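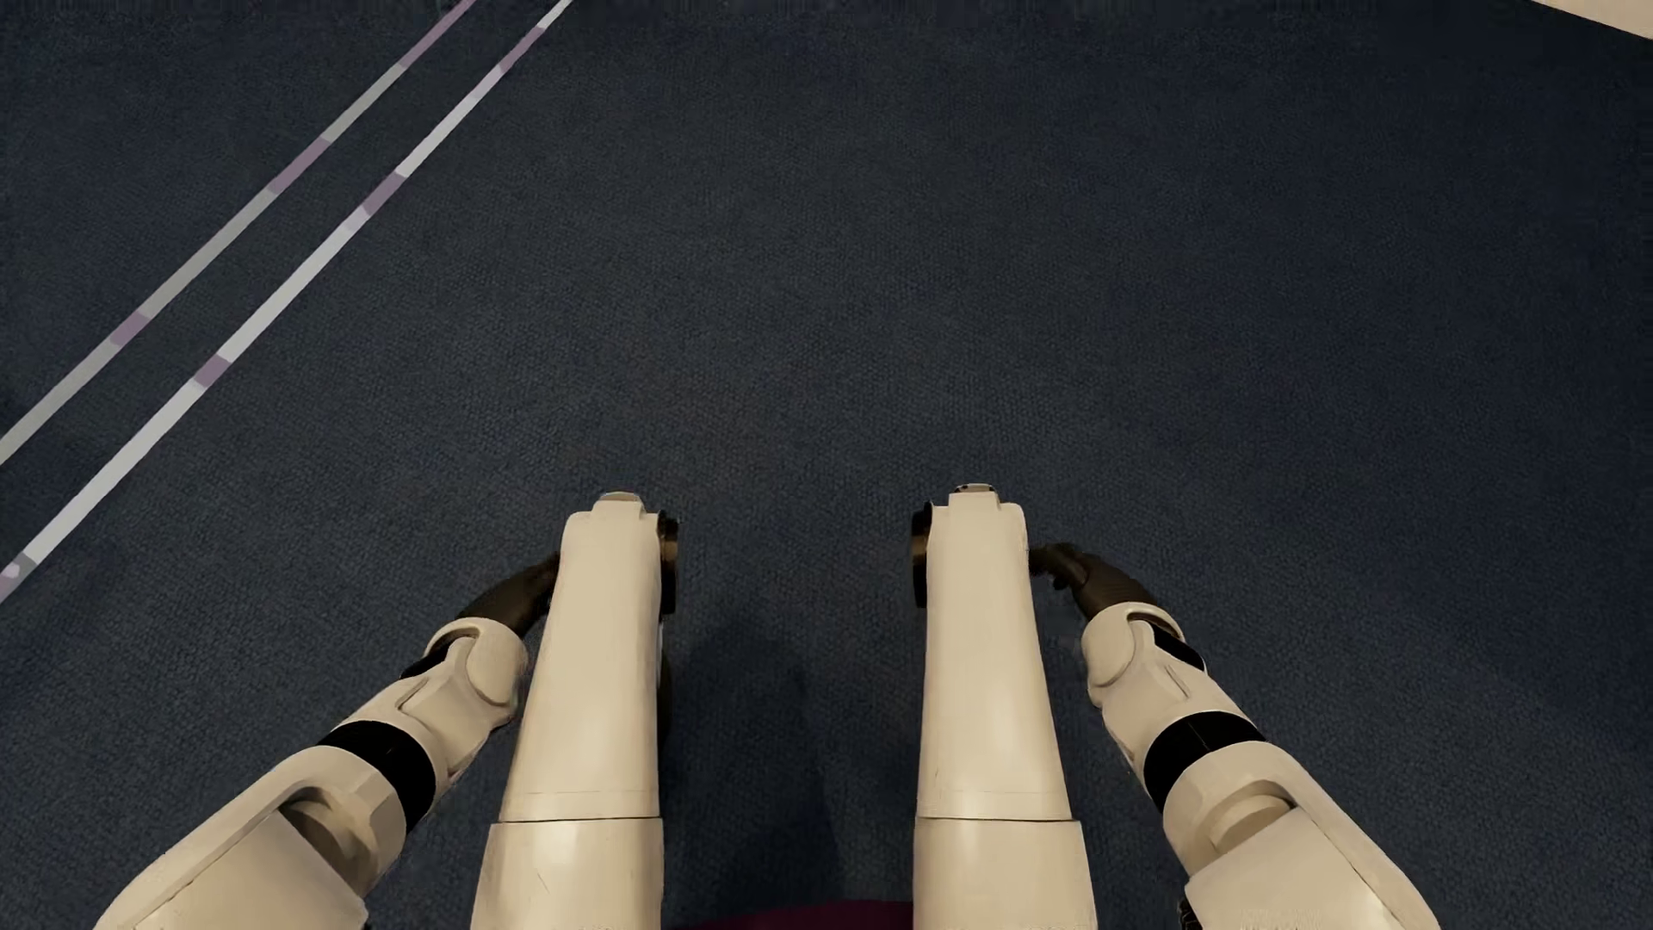
Bainbridge objected, in comments on an earlier draft, that a line on a carpet is read by its edge and hardly at all by its color, and that any study of pale markings on dark pile should therefore report the condition of the edge before it reports anything else. We accept the point for solid lines. It is less clear that it holds for lines made of alternating segments, where the eye has a second set of borders to work with along the length of the marking.

Figure 2. Rendered overhead view of dark blue low-pile carpet crossed by two parallel segmented lines, the upper in pale gray and lilac, the lower in white and lavender.

4.2 Segmented markings on dark carpet

Floor lines in public buildings are usually specified for hard surfaces. The guidance used in Drurnia gives a minimum lightness difference between line and floor but is silent on pile, which scatters light and lowers the measured difference when the meter is held at a shallow angle. Readings in this section were all taken from directly overhead and then repeated at walking eye height. Where only one value is given, it is the eye-height value.

The markings fall into two groups. In the first, a pale line is broken by short segments of a second color, and the pale color dominates. In the second, the two colors alternate in more nearly equal lengths. Both groups appear in the reading rooms and corridors surveyed by Liu and Ko, who recorded 671 separate stretches of line in buildings open to the public. A stretch was defined as a run of marking without a turn, a doorway or a change of floor covering. Of these, 351 were laid on carpet and the remainder on vinyl or stone.

Brightness of the base color had the largest effect on detection. Lines with a white base were found sooner than lines with a gray base, and the difference grew under dim lighting. The second color mattered less. Lilac and lavender segments reduced the average lightness of a line only slightly, but participants with reduced contrast sensitivity described the result as a row of separate patches when the segments were long. Ho's earlier trials reported the same effect for green segments on brown carpet, with a shorter viewing distance.

Paired lines raise a further question. A pair running in parallel can be taken as two routes, as the borders of one route, or as a single wide marking. Tu treated the gap between the lines as the deciding variable and found that a constant gap favored the border reading. Our results agree for straight stretches. At turns the inner line shortens, the segments no longer match those of the outer line, and answers were divided. We did not test pairs in which the two lines differed in both brightness and segment length, a combination that deserves separate treatment.

Wear was assessed on the Prusard and Plaltik materials only. Samples were mounted on boards, cleaned by the standard dry method and measured again after 10 cleaning cycles. Prusard lost lightness evenly over the full width of the strip. Plaltik kept its lightness in the middle and darkened along the sides, which is the type of loss that Bainbridge's comment would predict to be the more serious. Detection times did rise more for Plaltik, although the sample was small and 2 boards had to be excluded after the backing lifted.

The measurements do not cover patterned carpet. Fine speckling in neighboring tones of one color was treated as plain, on the grounds that it cannot be resolved at walking distance. Coarser patterns compete directly with the segments of a line and are discussed in Section 4.3, together with the effect of seams.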